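Hand grippers, pads again
Handhelds and small cells board

tinbath
Two handhelds on the go here plus the Vandholm cell. Same jaws, same blue pads on all of them. Pads go shiny and then forks start spinning in the grip. Pics from the utensil job, steel counter.
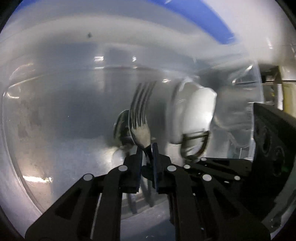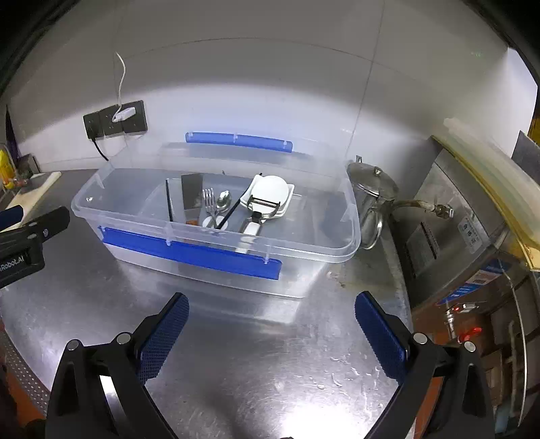

So the question is pad life. Rothe sheet says swap at 2000 closes, I get nowhere near that on cutlery. Wiping down every 60 now and it helps a bit. Plates and bowls are fine, spoons fine, it's the fork that does it — gripped down on the handle like that there's just not much for two pads to hold, and all the weight is up at the tines. Anyone running something softer?

mossop_j
Same here. Went to the Fovance soft ones in November. Grip better, tear sooner. Pick your poison

kettering
What are you wiping with? If its alcohol stop. Goes hard on top and then you've got a glazed pad whatever the texture was.

tinbath
Alcohol yes. Was told to by the Asura people??

kettering
Told wrong imo. Warm water, drop of washing up liquid, dry cloth. Let them sit before you close on anything.

grubscrew
Disagree. Been on alcohol for 12 months on the cell, no glazing. More likely the jaws aren't meeting square. Close it on a strip of paper and pull. If it slides out at the top and sticks at the bottom you're toed in and only using the heel of the pad

mossop_j
^ this. Check the screws by the pad base while your there. Mine back out, every time, always the left jaw

kettering
Could be both you know

grubscrew
Could be. Paper first though, costs nothing.

tinbath
Ok did the paper. Right jaw fine, left slides out at the top. Screws on that side 2 turns loose, both of them. Feel a bit daft

grubscrew
Threadlock, the weak stuff. Not the red or you'll be drilling.

Homa Fallahi
We mark ours with a paint pen across the head and onto the frame, then you see it move before you feel it. Also swap pads in pairs, never one. New against worn will twist a thin handle on its own.

tinbath
Swapped one last time. Right. Ordering a pair, will try the washing up liquid on the old ones meanwhile and see who was right

kettering
me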